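Home News Projects Lab Notes Archive Contact

Lab Notes: Two Wrist Cameras, One Gripper

The manipulation bench at Turkuvville spent most of August comparing wrist cameras for the Koltbridge arm. The gripper stayed the same throughout: the two-finger parallel unit with the flat black fingertips. Only the camera and its bracket changed.

Camera A is the unit we have been using since the bench was set up. Camera B is a smaller module supplied by Drarnness, with a wider lens and a shorter minimum focus distance. Khrystyna-Mariia Pylypenko designed the bracket for B, which puts the lens closer to the wrist flange and tilts it toward the fingertips. Solomiia Panasiuk wrote the logging scripts and ran the trials.

Each camera got 300 attempts at approaching and grasping a mug by the handle, at a working height of up to 900 mm above the base plate. Start poses were drawn from the same list for both. The mug task was chosen for the handle, which takes up few pixels from overhead and has to be located before the fingers can be oriented. A full mug also punishes a bad approach, and a spoon in the cup adds a bright edge that the old segmentation model tended to merge with the rim.

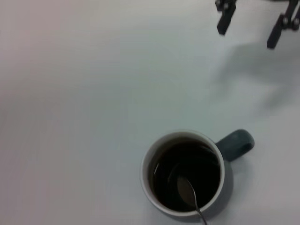 Wrist camera view with the gripper open, before contact with the mug handle.

Camera B keeps both fingertips in view for more of the approach. With A, one fingertip usually left the image before closing, and the controller had to fall back on joint readings for the last stretch. B also handled the pale tabletop better once exposure was locked. With auto exposure on, either camera would drift whenever the arm's own shadow moved over the table, and handle detection drifted with it.

The cost is distortion. B needs a fresh calibration each time the bracket is removed, and the procedure takes 6 minutes with the Sydorenko target. A can go weeks without one. Edge softness on B is also worse than the data sheet suggests, mostly on the fingers themselves. Fingertip tracking tolerated it after the threshold was lowered.

B stays on the arm for now. The next comparison covers fingertip pads, two compounds, same mug task. Bracket drawings and the trial logs are in the bench folder. Anyone who wants arm time before the pad trials start should write to Solomiia by Friday.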